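4.2 Resetting between trials

1. Return both arms to the start posture, clear of the objects.
2. Check for a green light on each wrist.
3. Set the tin near the middle with the lid closed, then lay the padlock and key in front of it.
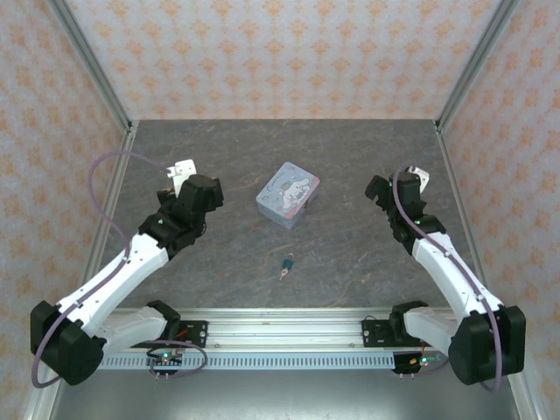 Presau, Apr 23, 2025 — Revised by Hilkka Tuominen

4. Change the angle of the tin for each trial. The Harahap method claims to cope with any angle after 200 demonstrations. We have yet to see that — log every failure, including dropped keys.

Caution: Keep your hands out until both arms are stopped.

Note: Don't quote a success rate from fewer than 55 trials.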